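The gripper demo has become a sales ritual, and I have grown tired of it. A supplier puts a foam block on a bench, the fingers close, everyone nods. Then the thing goes home with you and meets a dustpan.

I spent part of March with two hand-held grippers, one from Calumden and one from Barnari, both sold as a cheap way to record tasks for an arm to copy later. The Barnari has the better brochure. It quotes 81 newtons of closing force, a figure I have yet to find a use for. What I wanted to know was duller: does it keep hold of a smooth, tapered handle when you twist your wrist?
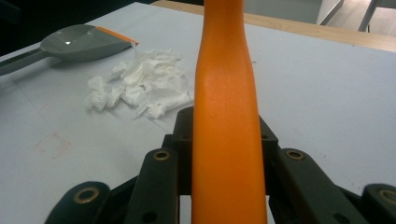
The Calumden holding an orange handle, with torn tissue and a grey scoop on the bench.

Béla Szénási, who builds linkages for a living, told me to stop looking at the fingers and look at the pivots. He has a point. Play in the joints adds up, and 27 sweeps with the Barnari left me correcting for a wobble I could feel in my palm. The Calumden was tighter - and heavier, which its makers prefer not to mention.

Neither convinced me that sweeping up paper is a solved problem. Winito and Warrier both claim it is, in near-identical wording. I would like to see their benches before anyone tidies them, and I would like to bring my own tissue.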